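Two-arm phone placing: project report, software part
Américo Paiva
June 5, 2019
3 comments
Shares 568

Goal was to get both arms to pick up phones and put them on stands without hitting each other. Hardware was given. My part = planner, perception, and a small logging tool I named Plomeck.

Planner first. Started with one joint plan for both arms, way too slow. Switched to a lock on the middle of the floor: one arm holds it, the other plans around it. Deadlocks at the begining, fixed with a timeout of 2000 ms, then the lower priority arm backs off and replans. Ugly but it stayed.

Perception was harder. Black phones, shiny screens, and the patterned paper on the walls gives false corners. Trained on 200 labeled images, then masked out everything outside the mat. That helped alot. Pose of a leaning phone is still bad, the flat ones are ok.
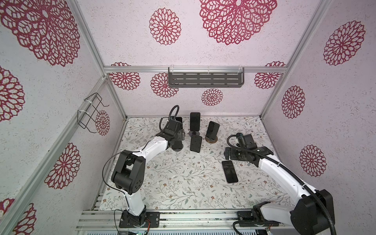
Page 3

Both grippers are low over the mat, so this is the case the lock has to handle. Phones lying flat and phones on the round stands go through different grasp code (grasp_flat, grasp_stand). Should be one function, no time.

Plomeck writes joint angles, lock state and camera time to one file. Clock drift between arms not solved. Replay works if you start from the first row only.

To do: merge grasp code, retrain with leaning phones, log gripper width too. Code goes to the next group in October, readme is half done.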